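Sorting It Out: Block Storage for a Play Space
Unit 2 Design Project, Final Report
22 Jan 2024

Why we picked blocks

Our group wanted a project where we could get our hands on the thing we were designing for, and blocks won by a mile. The Grirnport toy library lends out building sets to families, and the sets come home all jumbled together. Packing them away again is the slowest job of the whole afternoon! We thought a better sorting system might make pack-up something kids would want to join in on, so we set out to plan one, try it on a table and write up what we learned.

We began with the blocks themselves. Before this project none of us had given much thought to how differently a cube and a cylinder behave once they leave the box. A cube stays where you put it. A cylinder on its side is always looking for a way off the table, and two shapes in the same colour are easy to mix up if you're sorting quickly. We spent a whole session just handling shapes and arguing about which ones belonged together (it was great fun, and louder than it should have been).
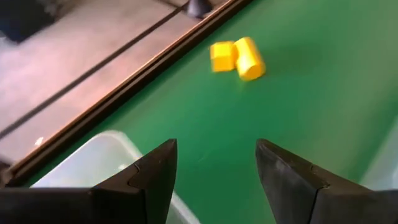
Figure 1. Yellow cube and yellow cylinder on the green table.

Same colour, different shape: that pair became our favourite test. Ask one person to sort by colour and they go in together. Ask another to sort by shape and they have to be split up. We realised our plan had to settle on one rule and stick to it, so we wrote out two.

The Rosis plan sorts by shape. Flat-sided blocks go in the bins and anything round gets a spot of its own. The Calimlim plan sorts by colour, so every bin ends up with a mix of shapes in it.

Choosing the bins

We looked at cardboard boxes, fabric tubs and clear plastic bins, and the clear ones were our pick straight away. You can see what's inside without tipping everything out, and a little kid who can't read a label yet can still tell where the next block should go. Handle slots turned out to be a really useful feature on the bigger size, and we'd look for them again. 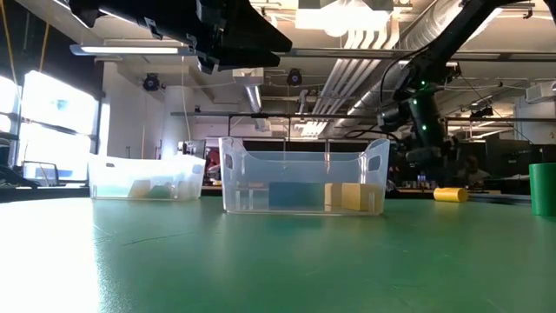
Size took more thought. A deep bin holds plenty but the blocks at the bottom get forgotten, while a low one is easy for small arms to reach into. We settled on using both, with the larger in the middle of the table and the smaller off to the side. Frosted plastic also makes colours harder to pick out, and pale yellow suffers most, so for a colour-based plan we'd recommend the clearest plastic you can find.

What we'd recommend

We liked the Rosis plan best. Keeping the round pieces separate means the flat-sided blocks can be lined up in neat rows, and there is something very satisfying about a neat row. Calimlim looks brighter on a shelf and we can see it suiting a younger group.

We'd love to test both with families when the Salcombe holiday program runs in July. For that we'd want picture labels on the ends of the bins, a shallow tray for cylinders and a lower table.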